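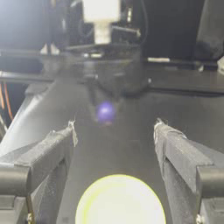 Gray tape, frayed at the tips.

By the time Irina Ursu gets the feed room door open, the horses at Hirance have been calling for ten minutes. It is a little before six. She throws hay to the older geldings first and works her way down to the far stalls, where the young ones stand with their heads over the doors.

Ursu bought the farm with her partner in the spring after her old boarding barn closed. It had 12 stalls, a round pen with half its rails down and a well that ran dry in July. She kept a full-time job for the first two years and rode at night under a work light. Now she takes in horses that have stopped loading on a trailer, and people send them from as far as 472 miles away.

One of them was Bradura, a bay mare who had hauled quietly for most of her life. Then she slipped coming off a ramp at a show. Her owner, Nadja Hollenstein, got her home that night, but the next time she lowered the ramp the mare planted her feet at the edge of the gravel and would not move.

"I tried grain, I tried a rope behind her, I tried parking against the barn wall," Hollenstein says. "One afternoon it took four of us three hours and she still didn't go in. I missed the vet appointment and sat down on the wheel well and cried."

Ursu did not bring out a trailer for the first week. She worked the mare in hand, asking her to step forward, stop and back up, one foot at a time if that was all she could get. Then she laid a rubber mat over a sheet of plywood and had her walk across that.

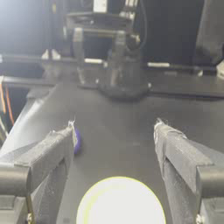 The trailer came out on the eighth day, hitched to the truck and parked on level ground. Bradura was allowed to look at it. When she put one front foot on the ramp, Ursu asked her to take it off again.

"People want to get the horse in and slam the door," Ursu says. "I want her to know how to get out. Getting out is what scared her."

Sessions ran 12 minutes or so and never more than twice a day. Some went badly. On one windy morning the mare would not come within a length of the ramp, so they went back to the mat and quit there. It was around 90 sessions before Ursu closed the back door and drove her down the lane and home again.

Hollenstein drove up for the last week to learn the routine herself. She had to practice with Tedemen, a patient chestnut who will load for anyone, before she was allowed to handle her own mare. Ursu corrected her hands more than anything else. She was holding the lead too short and looking back at the horse - both old habits.

They have been to a few trail rides since, and one small show. Hollenstein still allows an extra hour before she has to leave. Most days she spends it sitting on the tailgate with coffee while Bradura eats from a hay net inside.

Ursu has a new one coming in, a gray gelding named Rusu who kicks at the divider. She has cleaned out the end stall for him and put the mat back in the yard.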